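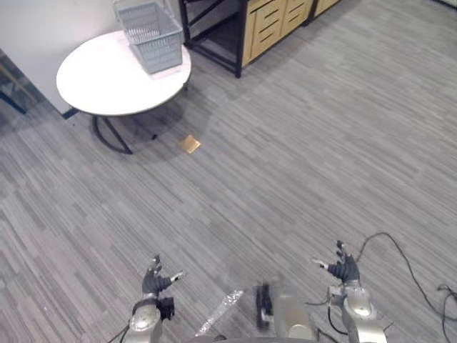 Posted 7/10/23 by Katalin Orbán

Part 2: Setting up your Drino shop scale

Righto, the box is open and you've found the power pack (mine was hiding under the cardboard insert!). I set mine up on the counter at our Trirkwood farm shop and went through it all twice, so you're getting the second, calmer version.

1. Put the scale on something level. Turn the feet until the bubble sits in the ring.

2. Plug it in with nothing on the plate and let it warm up for a few minutes.
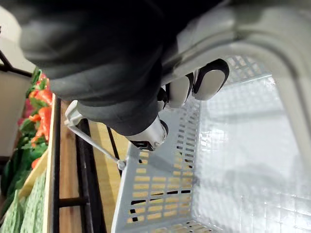 3. Hold MENU until you see a code prompt, then key in 2488. Pick kilos, then your currency.

Caution: don't press MENU again while it's saving. I did, and had to start over.

4. Load your price list. Kristóf Szekeres typed ours in by hand one wet arvo in June, all 58 lines of it, but the cable is heaps quicker if you've got a laptop handy. 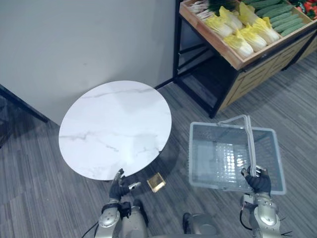

5. Weigh something you know. A sealed kilo bag of sugar is fine for a rough look, though you'll want proper test weights before you sell anything.

Note: if the reading drifts, check for a fan or an open door. Ours was the door. 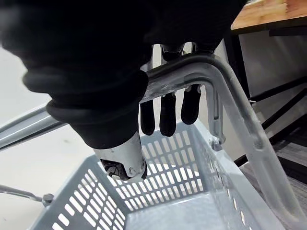 6. Save a tare for each container you weigh in. Pop the empty container on, press TARE, give it a number and write that number on a tag. With a shopping basket like the one in the photo, the grey metal handle is a handy spot to tie the tag, and do weigh it with the tag already on. Mixed containers each need their own number, sorry!

7. Press SAVE and switch off at the wall, then on again. Your tares should still be listed under T.

Printer set-up is in Part 3.

Sign up to our newsletter for new guides. You can unsubscribe at any time.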